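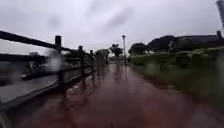
Ambrosio Path Inspection Vehicle

Ernovside > Products > Outdoor inspection > Ambrosio

Ambrosio is a small self-driving vehicle for the daily inspection of walking and cycling paths. It drives the route at walking speed, records the condition of the surface, the fences and the edges, and delivers a list of findings to the maintenance office. It is made for towns, water authorities, parks and companies with large outdoor grounds, where today one or two inspectors must cover many paths on foot.

Page last updated: March 10, 2024

What Ambrosio does on a round

The inspector chooses a route in the Flumberg desk software and gives the start. Ambrosio leaves its shelter, drives the route and returns. During the round it looks for:

Standing water and blocked drainage at the path edge
Cracks, open seams and raised paving
Loose, leaning or missing fence posts and rails
Grass and hedges that grow into the path
Objects lying on the path
Lamps which do not burn (evening rounds only)

Each finding gets a place on the map, a time and a short clip of video. The vehicle does not repair anything and does not remove anything. If a branch lies across the whole width of the path, it stops, reports this and waits until a person at the desk decides if it shall turn back.

One battery charge is enough for a round of 100 minutes. After this it needs 45 minutes in the shelter before the next one.

Rounds in rain

Most questions we receive from customers are about bad weather. It is a fair question, as a waterside path is most slippery in exactly the hours when people least like to go out and check it. Puddles also show where the surface has sunk, and on a dry day such places are hard to find.

Ambrosio drives in light and moderate rain. It reduces its speed on a wet surface and keeps a larger distance from the fence side. In heavy rain, on ice and in strong wind the round is cancelled by the software and the inspector gets a message. The limits can be made stricter by the customer, but they cannot be made looser.
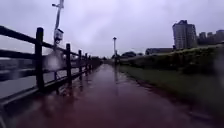
Reflections are the difficult part. A dark post reflected in a wet path can look to a computer like a gap or like an object lying down. In the earlier software this gave many false findings, and the people at the desk were rightly annoyed. Since the October release the vehicle compares what it sees from several positions along the path before it writes a finding. False findings still happen. The desk software has a button "no defect" for them, and we ask customers to use it, because we read these reports when we prepare the next release.

Drops on the camera glass are handled in a simpler way. When the picture becomes too unclear for a judgment, that part of the path is marked "not inspected" and is put on the list for the next round. It is never marked "in order".

What changes for the inspectors

We want to be open about this point, as it is usually the first thing which the staff ask when we come for a demonstration.

Before, an inspector in the Munden district walked the waterside routes in the morning with a notebook and a camera, and typed the notes into the computer in the afternoon. Now the morning begins at the desk. The inspector opens the list from the first round, looks at the clips and decides which places need a visit. After that he or she goes out directly to those places, with the right tools already in the van.

So there is less walking and there is more deciding. Some people like this at once and others miss the long walk. Idrisa Khaemba, path inspector in Munden, wrote to us after the first winter:

"I was against it in the beginning. I know each board of these fences and I did not believe that a machine would see a soft post. It does not see a soft post, this is still my job, I push on it with my hand. But it sees the water and the cracks and it does not forget to write them down. I have now time to do the fence properly. What I do not like is the mornings with the screen. We agreed that each of us sits there only every second day."

The last point is one which we now recommend to every customer. Please plan the desk work so that it is shared, and please keep the walking inspection in the plan. In Munden every route is still walked by a person once a month. The fence is pushed, the rails are checked from the water side where this is possible, and the drains are opened.

Three more things which we learned there:

Give the staff the right to cancel a round without asking a manager.
Do not use the round times to measure how fast people work. The software has no such report and we will not build one.
Take one full day of training for each inspector, also for those who will use the desk seldom.

In the first winter the Munden office received 451 findings from the vehicle. The inspectors confirmed most of them, and they changed the urgency of many. The urgency is always set by a person. Ambrosio makes only a suggestion.
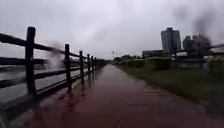
Waterside path with rail fence and grass verge in wet weather.

People on the path

Ambrosio gives way to everybody. It stops for walkers, children, dogs and bicycles, and it drives on when the way is free. On narrow places it moves to the grass side and stands still. It has a light at front and back and a soft sound which can be set in three levels.

Faces and number plates are made unrecognizable on the vehicle itself, before anything is sent to the office. Clips without a finding are deleted at the end of the round. We advise to put a sign at both ends of the route with the telephone number of the office.

What is in the delivery

Ambrosio vehicle with battery
Shelter with charging point
Flumberg desk software, two seats
Mapping of the first routes together with your inspectors
Training on your own paths
Spare wheels and a cleaning set for the camera glass

Technical data

Length of vehicle: 1260 mm
Drive: electric, four wheels
Smallest path width: please ask us, it depends on the edge and on the fence
Surface: asphalt, brick, concrete paving, firm gravel
Not suited for: stairs, loose sand, wooden bridges with wide gaps

Service

The yearly service is done at your place and takes one working day. The camera glass should be wiped by your staff before each round, and the wheels should be looked at once in a week. If the vehicle stands still on the route and cannot return by itself, two persons can push it by hand after the red lever at the back is pulled.

Ask for a demonstration

We come with a vehicle and drive one of your own routes together with your inspectors. Please invite the people who walk the paths now, as their questions are the most useful for us and for you. A demonstration takes half a day. Send us a map of the route and a few words about the surface, and write if there are steps or gates on the way.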